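How Cardboard Is Made
Tristell Museum of Making: Learning Pages for Young Readers
Last reviewed 22/01/2020

Cardboard is one of the most common materials in the modern home. It carries cereal, shoes, toys and televisions. It is strong enough to protect a glass lamp and light enough for a child to lift. This page explains what cardboard is, where it comes from and what happens to it after it has been used.

What is cardboard?

Most boxes used for shipping are made from a material called corrugated board. The word "corrugated" means folded into waves. Corrugated board has at least three layers of paper. The two outside layers are flat and are called liners. The layer between them is wavy and is called the medium. The waves themselves are known as flutes.

You can find the flutes by looking closely at the cut edge of a box. They look like a row of small arches. An arch is a very strong shape, and builders have used it in bridges for more than 2000 years. When something heavy presses on a box, the arches share the load between them.

The pockets of air between the flutes are also important. They act as a cushion, and they help slow down the movement of heat.

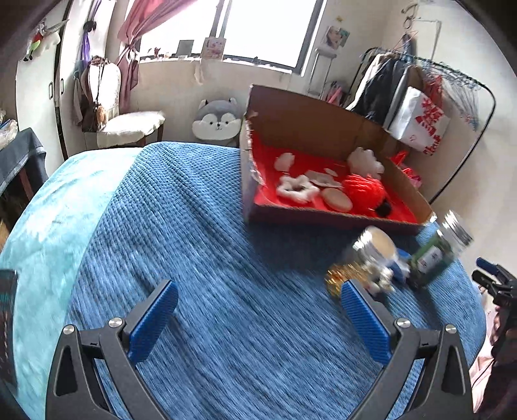

One reader from Gromden wrote to ask whether the brown color is painted on, as her class had argued over it for most of a morning. It is not. Brown is the natural color of paper made from unbleached wood pulp. White paper has been bleached, and other colors are added with ink or dye.

From tree to paper

Paper begins as wood. Many paper mills use softwood trees such as pine and spruce, which have long fibers. Long fibers hold on to one another well and make tough paper.

At the mill, the bark is removed and the wood is cut into chips. The chips are cooked with water and chemicals in a large tank. This cooking loosens lignin, the natural glue that holds wood together. What remains is a soft, wet mixture called pulp.

The pulp is spread over a moving screen. Water drains through the screen and the fibers settle into a thin mat. Heavy rollers squeeze the mat, and heated rollers dry it. The finished paper is wound onto a reel. At the Vultholm mill, whose records are kept in our library, one reel from October weighed 2469 pounds.

From paper to box

A machine called a corrugator turns paper into board. First, steam softens the paper that will become the medium. Next, the paper passes between two rollers with teeth like those of a gear, and these press it into waves. Glue made from starch is placed on the tips of the waves, and the liners are attached.

The board is then cut into flat shapes called blanks. Creases are pressed into each blank to show where it will fold. Words and pictures may be printed on it at this stage. Some companies print on the inside as well as the outside.

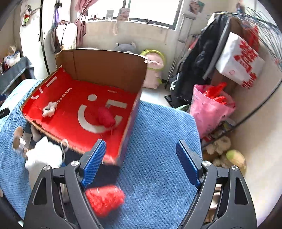
Blanks are delivered flat to save space. A single truck can carry many more flat blanks than finished boxes. The customer folds each blank into shape and closes it with tape, glue or staples.

Can cardboard be used again?

Yes. Used boxes are collected, pressed into bales and taken to a mill. There they are mixed with water in a machine called a pulper, which breaks them down into fibers. Tape, staples and bits of plastic are filtered out.

Fibers become a little shorter each time they are recycled, so mills often mix in new fibers to keep the paper strong. Cardboard that is greasy or covered in food can be difficult to recycle. Ask an adult to check the rules where you live.

Words to know

Bale: a large, tightly pressed bundle.
Flute: one of the waves inside corrugated board.
Lignin: the natural glue found in wood.
Liner: a flat outer layer of corrugated board.
Pulp: a wet mixture of wood fibers and water.

The Namboodiri Gallery of Paper and Print is on the second floor of the museum. School groups should reserve their visit in advance.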